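Notebook, April, mid-morning to late afternoon
Rural broadband filing: coverage check for the Tringate service area
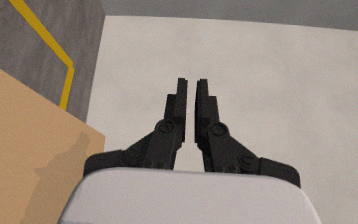 Picking up where I left off before lunch yesterday, with the state's draft coverage rules open on one screen and the federal definitions on the other. I'd hoped by now to have a clean answer for Abdul-Rahman about which of the two sets of rules our speed measurements have to satisfy. I don't, but I'm a good deal closer, and I want to get it all down while it's fresh (and before the coffee wears off).

The short version is that the state wants measurements taken at the home, over the customer's own line, at set hours of the evening. The federal form is happy with what the provider says it can offer at the address. Those are such different questions! A house can be "served" on one form and badly off on the other, and both forms can be filled in perfectly truthfully.

So, the numbers. Our address list for Tringate and the two townships north of it has 4,000 entries. Of those, 2,000 fall inside the area where Botari Telephone reports fiber or fixed wireless, and those are the ones I've been working through. I matched the provider's list against the county parcel file and got 71 addresses that don't agree. Most of the ones I looked up by hand are farm lanes with a new road name, where the old rural route number never got retired. My fix is the same as last fall: keep the parcel number as the key, keep both address strings, and never overwrite either one. I know it makes for an ugly table, but we've been burned before.

Lorkik hung again on the evening run. It got through the first batch nicely and then sat there for most of an hour holding the connection open. I restarted it with the shorter timeout, and the second batch went through. The first batch has to be thrown out and rerun tonight, because the clock on that machine was still on winter time and the draft rule is very particular about which hour a test belongs to. Clock is set right now. I put a sticky note on the monitor too.

Long phone call with Abdul-Rahman Antwi after lunch, mostly about preemption. He thinks the state rule will be challenged the minute it's final, on the grounds that broadband crosses state lines and ought to have one rulebook. He may well be right, and I have some sympathy for a small company like Botari having to answer the same question two ways. On the other hand, the people in the north township who wrote to us can't do much with a national average, and the county at least picks up the phone. We went around on this longer than we needed to and parted friends. What we did agree on is that we collect to the stricter standard and report to both, so that whichever way it goes we won't be driving back out there to measure everything again.

He also asked whether the Kuusisto report from last year could be cited for the baseline. I'd say yes for the method and no for the figures. Their sample was all in town, and they left out satellite households completely.

Still to do:
Rerun the first evening batch and save the raw logs before anyone opens them in a spreadsheet.
Call the county about the 3 parcels with no address on either list.
Ask Botari what date their coverage list was pulled, as the file doesn't say.
Send Abdul-Rahman the side-by-side of the two definitions, with the section on evening hours marked.

Logs are in the shared folder under Tringate, evening runs. The discarded batch is in there too, in its own subfolder, so please don't merge it back in.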